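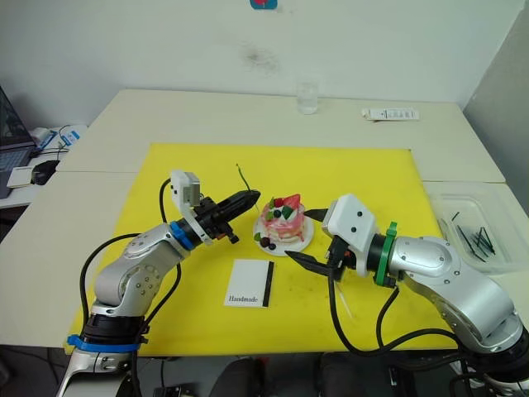

Cake and a card for Grethe

March 27, 2026

Grethe Vestergaard is leaving the Pirkbridge office for Jillunstead, so there was cake. I said I'd organise it, which mostly meant deciding how big.

I went small. The last farewell had a slab from the supermarket and half of it sat in the fridge until it went hard. A little round one with pink and white cream seemed enough, with a strawberry and a blueberry on top and some green leafy bits. More dark berries went around the base. It needed a plain plate, so I used one of the round white ones from my set at home.

We pushed two white tables together and put the big yellow cutting board over most of them. It's scuffed and has marks on it that no amount of scrubbing will shift, but it saves the tabletops from cream and knives. I'd do that again.

The card is a small white one with "Handmade" printed on it and a black stripe down the right edge. I bought a packet of them in June and still have 4 left. It went in front of the plate, a bit to the left, where Grethe would see it.

Shiela Pangilinan asked for the recipe. There isn't one yet — I go by eye with the cream, and the colour is different every time. I've told her I'll write down the quantities next time I make it.

If you're doing the same sort of thing, sort out the plate first. Mine is 2 sizes up from a saucer and left enough room for the berries.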